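Lillus build thread, picking up where I left off in February. Grab a coffee, I talk too much. For anyone new: Lillus is the arm Candela Villanueva and I have been putting together in the shared workshop, and the goal for this stretch is laundry. Emptying a dryer, to be exact.

1/ First, thank you for all the kind replies about the cable routing. I read every one of them, some of them twice. I have not fixed the cable routing. It still loops out at the wrist and I still fuss over it every morning like somebody's grandmother with a loose scarf.

2/ Why a dryer and why not something easy like stacking cups? Well, we did stack cups, all winter, and I got so tired of cups. Encarnación Robles (who lets us work in the laundry corner as long as we're out of everybody's way by the evening rush) asked me what the thing was for, and I heard myself say "it could unload your dryer." So now it has to.

3/ A few things I've learned about reaching into a drum, in case you are building something similar. The opening is generous if you are a person with an elbow and a shoulder that move together without thinking about it. For Lillus, the forearm has to come up from low on the left at a slant, clear the bottom of the rim, and then bend at the wrist once it's over. If the wrist bends too soon, the joint bumps the rim. If it bends too late, the fingers go straight to the back wall.

4/ We got the approach path down to 61 waypoints and then Candela threw out most of them one evening while I was making soup. The arm moves so much nicer now! I had been adding a waypoint every time something went wrong, and the poor thing was stuttering its way in like it was reading off a list. Which it was.

5/ The dark is the real trouble. The inside of the drum is nearly black, the gripper is black too, and the two of them just melt together on the screen. We practice with a yellow-green cloth for exactly that reason. With my navy towel I couldn't tell towel from finger from drum, and neither could the software.

6/ Where we are this afternoon: gripper open, arm over the rim, cloth up and to the right of the fingers. I was holding my breath for this part, I don't mind telling you.
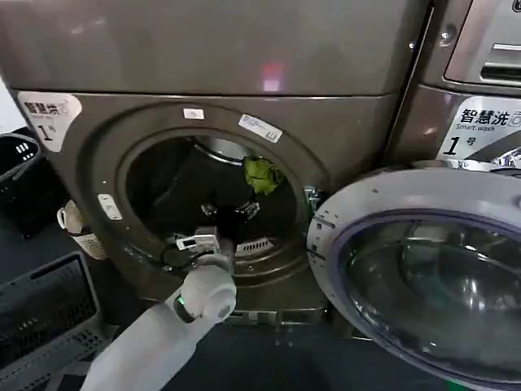

7/ Things on the list after today's session. The fingers need to open a touch wider. The speed near the rim wants to come down, and I'd like to try 60 percent of what we have now before I go any lower. And I want the basket moved closer. It sits down at the left at the moment and that is a long way to carry a cloth with only two fingers holding on to it.

8/ Somebody asked about the fingertips. I ordered a grippy pad from Stidard and a softer one from Citura, and I've only had time to glue up the first set. The softer ones are still in their bag on my kitchen table - I keep meaning to bring them along and I keep bringing sandwiches.

9/ Budget question, because it always comes up: I've put 580 dollars into this round, and a good chunk of that was one motor I should have bought properly the first time. Please learn from me and read the torque sheet before you click the button, and then read it once more with your glasses on.

10/ Next up is a run of 5 cloths in a row with no hands from me, starting with the green one since we're old friends by now. Candela wants to go straight to socks. I have said no to socks. Ask me again in a week and she'll probably have talked me into it.

11/ If you have a trick for seeing into a dark drum without washing the whole picture out, please send it my way. I tried a little clip-on lamp and all I got was glare off the metal. Back tomorrow with the slower rim speed, and maybe those fingertips, if I leave myself a note on the door.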